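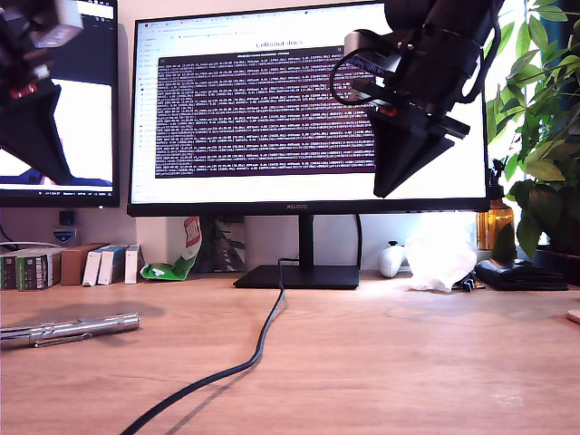

How often should a desk and the equipment on it be cleaned? Once a week is sufficient for most households, with a more thorough clean every three months.

Thursday's post is replaced this week by the notes below.
Drollby Household Advice Service | Thu 30 May
Shares 125 | Comments 43

Surfaces
Clear the desk completely before starting. Remove crumbs and dust with a dry cloth, working from the back towards the front. Wipe with a second cloth, wrung out in warm water with a drop of washing-up liquid, and dry at once. Oiled or waxed wood should be treated only with the product recommended by its maker.

Screens
Switch the monitor off and allow it to cool. Use a clean microfibre cloth, dry in the first instance, and wipe in one direction with light pressure. Stubborn marks may be removed with a cloth slightly dampened with distilled water. Liquid must never be sprayed directly on to the panel. Kitchen paper and window cleaner are unsuitable.

Keyboards and mice
Unplug the keyboard, turn it upside down and tap it gently. Keys may be wiped with a cloth moistened with 70 per cent isopropyl alcohol, provided the manufacturer permits it. Keep the room ventilated.

Cables
Disconnect at the wall before handling. Check each lead for splits and replace any that are damaged. Extension leads should not be coiled while in use, nor plugged into one another.

Readers with older veneered furniture are referred to the separate leaflet, which will be reissued in September.

Related
Removing ink from painted wood
Storing dusters and cloths
Caring for office chairs
Descaling a kettle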